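Kit car with a rebodied donor: keep the old title or apply for a new one?

Posted by Jolene Costigan, 6 June 2022

Hi all, hoping somebody has been through this. I bought a half-finished Brillen roadster kit in February from a guy in Preltirdale who had lost interest. It's the fiberglass body on a shortened donor chassis, and the donor title came with it, signed over to me. The body is on, the wiring is mostly done (my weakest subject!) and I'm starting to think about plates. The seller swore I could register it as the donor car and be finished in an afternoon. My brother says no way, it has to be titled as a kit build because the frame was cut. I have receipts for the body and the brakes but nothing for the engine, which is number 433 on its tag if that matters to anybody. Who's right?

Cestent

Your brother, I'm pretty sure. Once the frame is shortened most states stop seeing it as the donor. I did mine as an assembled vehicle and it took 3 visits and 10 weeks, mostly waiting on an inspection slot. Take every receipt you've got, and get a bill of sale from the seller for the engine even if he has to write it out now. They wanted photos from all four sides plus the VIN plate. Call your own office before you do anything, though, they all have their own forms.

brakedust537

just register it as the donor, everybody does

old_panhard

Please don't do that last one. A friend of mine did, and the insurance company wouldn't touch his claim when they saw what the car was. Mine is insured on an agreed value and the agent asked for the build paperwork up front, so I was glad I had it in one folder.

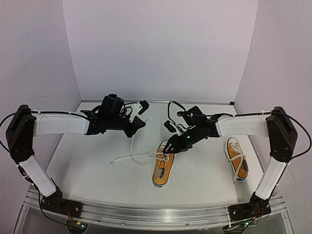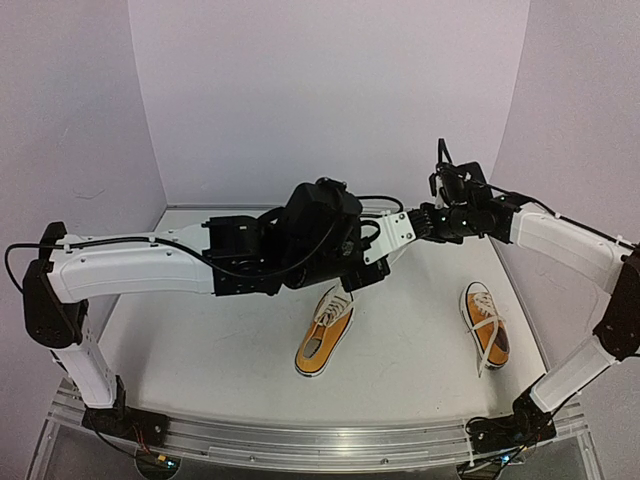 One more thing on the lights. Check the headlight height before you book the inspection. Those low noses can come in under the minimum, and I ended up remounting both of mine in the parking lot with a borrowed socket set. Good luck with the wiring, Jolene!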